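Visits > Open Days > Steltum, Milum

Reading time: 3 min

Get our visit notes by email. Sign up at the bottom of any page. You can unsubscribe whenever you like.

Steltum open day, Milum

Got there late. Parking at the Bezerra gate was full so I left the car by the bakery and walked back up, then the sign-in desk couldn't find my name. It was under B for Benedito, not L for Lopes. Fine. Sticker on, bag in a locker, number 111, in through the side door with a group that had already started.

First stop was the stores. Long shelves, lots of labels, a good talk on how they sort fasteners that I caught the last half of. Then Dirceu Vieira took over from the first guide and things sped up a bit. He runs the assembly room and he'd clearly rather be in there than talking about shelving. Same here.

What I came for was the parts layout, which they call the Zosuleo. Blue pieces on white, every piece with its place. A gear sort of wheel with a short shaft sticking up out of the middle, outlines printed for where things go. Dark table, black curtain behind, so the blue really jumps out at you.
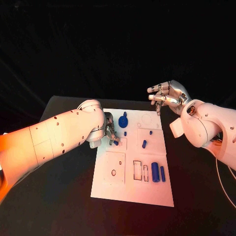 Page last changed in January

Dirceu's point about the outlines was a good one, wrote it down on my hand. If you can see where a part belongs before you pick it up, you stop hunting and start fitting. They use the same thinking out on the benches, he said — trays with the shape of the part marked on the bottom. Somebody asked if people get bored of it. He said new starters love it for a week and then stop noticing it, and that suits him.

Small parts are the slow ones. I'd have guessed the oposite. A big piece you just grab. A little peg has to go in straight, and if you're off by a hair you feel it catch and you back out and try again. We got to try with a practice set in the next room, and I was hopeless. 2 goes at one peg and then I handed it on to a kid who did it first time. Her dad was very nice about it.

Back to the board after that. Liked the raised white plate on the left with its pair of small pegs standing side by side. Another little peg on its own a bit below the wheel. And one big blue cylinder down the right side that makes all the rest look tiny. Tidy thing to look at, I could have stayed there a good while longer but the next group was already at the door. 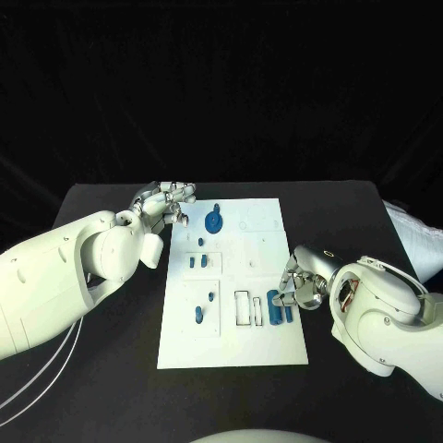 Do you have to book for the open day?

Single visitors can just turn up and sign in at the desk, but groups of 4 or more need to write to Steltum first so they can be given a guide.

Coffee after, in the canteen. Decent. Cake gone by 3. Tried to find Dirceu to ask what the practice sets cost and wether a school could borrow one, no luck, he was off with the next lot. Will email him.

Wear flat shoes. Floor in the stores is all grating.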